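Sep 29, 2026

ok thread time. been reading about Timinon all weekend and I need to put it somewhere. if you don't know the name, it's the workwear company that made those stiff brown barn coats your grandpa probably had. 1/

so. founder was a button salesman. not a tailor, never sewed a thing in his life as far as anybody wrote down. came off the boat with a sample case and a cousin's address, and the cousin had already moved

he ends up in a river town selling buttons to the ladies who sewed for the sawmill crews. and the same complaint over and over – pockets tear off. buttons are fine, pockets tear off. he writes this in his order book like nine pages in a row, just "pockets" underlined

the order book survives btw. it's scanned. handwriting is AWFUL

he rents the back half of a feed store and hires 2 of the women who'd been complaining to him. first product is not a coat. it's an apron! canvas apron with the pocket sewn into the side seam so there's nothing to rip off the front

that's the whole idea. that's the company. pocket goes in the seam

first full year they sell 1,090 aprons. I love that the number is that exact. he lists every one by buyer and half the buyers are just a last name and a job. "Mill, tall" is one of them. who are you Mill, tall

ok the coat. comes a few years later and only because a canvas order showed up too heavy for aprons. he tried to send it back, supplier said no, there are three angry letters about it. so they cut coats out of it

people hated it at first. too stiff, wouldn't bend at the elbow. there's a letter from a store owner saying a customer stood one up on the floor by itself to make a point 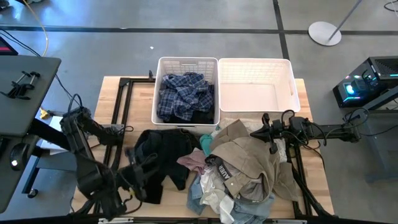

and instead of going softer he has the women wash the canvas before cutting. twice. in the creek behind the feed store, which the town then complained about for the next decade bc of the sizing coming off in the water

second batch sells out. third batch sells out. he stops writing "pockets" and starts writing "more creek"

someone's going to ask so – yes the creek is still there, no I have not been, yes I want to

now the part I really wanted to get to which is the fight over the name

he didn't call it Timinon. the company was just his last name and "& Co." for years, and there was no Co. Timinon was the name stamped on the flour sacks they used to bundle orders for the train. leftover sacks, somebody else's flour, mill had closed

so customers three states over start writing in asking for "the Timinon coat". he is furious lol. he answers every one of these letters correcting them. EVERY ONE. you can watch his patience go, the replies get shorter and shorter and the last ones are just his name

his wife is the one who registers it. she'd been running the books since the apron days and she files the paperwork while he's off on a sales trip. he comes home and the sign is already painted

he never once says the word in a letter after that. calls it "the firm" till he dies

she ran it for the next stretch and imo she's the better business story. he had the pocket, she had everything else. fixed prices, a repair counter, paid the sewers by the week and not by the piece, which the other shops in town thought was nuts

the repair counter deserves its own thread. bring in any coat, any age, they patch it. one ledger covers just the repairs and there are 3,462 entries in it. cuffs mostly. a dog. a stove. "husband" with no further detail

(I read way too many of these. my eyes hurt)

then the kids. there were 5 and every one of them wanted in, which went how you'd think. two wanted to do sports clothes, that turned into Hestusport, seperate company in the end, canvas gym bags and wool jerseys. did fine for a while. did not speak to the other side of the family

the lawsuit between them was over the side seam pocket. of course it was. Hestusport put it in a baseball jacket. Timinon said that's ours. judge basically said a pocket in a seam is a pocket in a seam, go home

and then everybody's allowed to use it. so if you've got a work jacket with a pocket tucked in the side seam, maybe that, maybe not, I'm not a pocket historian. but maybe

quick correction to earlier, I said three angry letters about the canvas. it's four. one was filed in the wrong folder under feed bills

last big chapter, the sale. grandkids didn't want it. Plunow bought the name and the patterns, shut the feed store building (by then a real factory, brick, four floors) and moved the sewing out of town. coat got lighter. they skipped the prewash for some reason and brought it back later as a "heritage finish" and charged extra for it

creek wash!! they charged extra for the creek!!

the Sitthichai reissue is the one collectors go on about. small shop, licensed the old pattern, heavy canvas, washed twice, buttons like the ones in the sample case. I tried one on once and could not afford it and it did in fact not bend at the elbow

if you're hunting old ones: check the label. his last name = early. sack lettering with the fat T = the wife's years, those are the good ones. thin lettering = after the sale

also look inside the left cuff. repair counter stitched a tiny number in red thread, and you can match it to the ledger. people have found their great grandfathers coat that way. somebody out there might have "husband"

stuff I still can't find: a photo of her. plenty of him, looking mad. there's one group picture outside the feed store from September of some year and the woman on the end could be her but the back isn't labeled

if anyone's family is from around there and has a box in the attic pls look. my messages are open

going to go find out about the dog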